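Speaker notes: One Box, One Bed: Sorting Small Accessories at Home
Vikas Chaturvedi, Drinville Home Skills Day, 10/5/19
Room 6, second talk after lunch

Opening. Say hello, thank Larkard for the room. Ask who has a drawer at home with hair ties in it that they haven't opened since February. Wait for hands.

Say what the talk covers. Small accessories: hair ties, clips, earrings, the odd necklace. Clothes and shoes were this morning. If someone asks about jewelry worth real money, send them to the Dubey table by the door.

Part 1. Where to work. I use the bed. It is big and soft, and a dropped earring doesn't roll under anything. Put a plain or fleecy blanket down first so you can carry the whole lot off in one go if you need the bed back. Do not use the floor. Told the Clostetti group to use the floor last year and two people knelt on hooks.

Part 2. The box. Shallow, open top. A deep box turns into a drawer and you end up digging. Line the bottom with colored paper. Dark clips and clear bags both show up on a bright color. Pass around the two sample boxes, front row first, and get them back before the break.

Part 3. What goes in first. Flat things go on the bottom: cards, booklets, printed packets. Then long clips along the side walls. Then bags of small hair ties. Soft things go on top, last, as they take any shape and will not hold a place for you.

Keep earrings on their cards. Keep the sleeve too, if it came with one. Loose hooks catch on lace and on each other. Large claw clips can wait outside the box until the end. They take the most room and it is easier to see what is left for them.

Slow down here. People want to write this part down.

Part 4. Coiled hair ties. They hook into each other if you throw them in together. One against the wall of the box is fine. More than that, bag them. Same for thin cords and necklaces, which should be curled up before they go in.

Pictures next. Leave them up while taking questions.

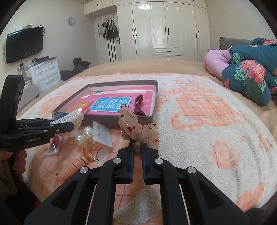

Lace hair tie with red flowers, over the edge of the box

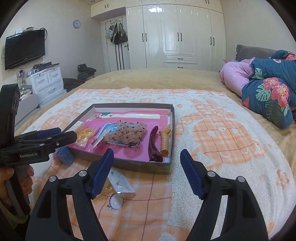
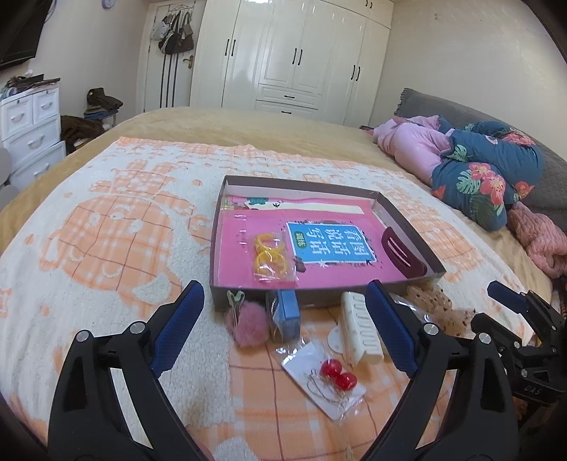
Red bead earrings on their card, in front of the box

Page 4

Point out the pink lining in all of them. Point out the dark red clip along the right side in the second and third. Ask what they would put in next and take two answers, no more.

Likely questions. Do I need to buy dividers? No, small clear bags do the job. How long does it take? Allow 10 minutes for a box this size. What about single earrings? Give them a bag of their own and check it when you next sort.

Sign-up sheet for the kitchen drawer session is on the chair by the exit. Collect the pens.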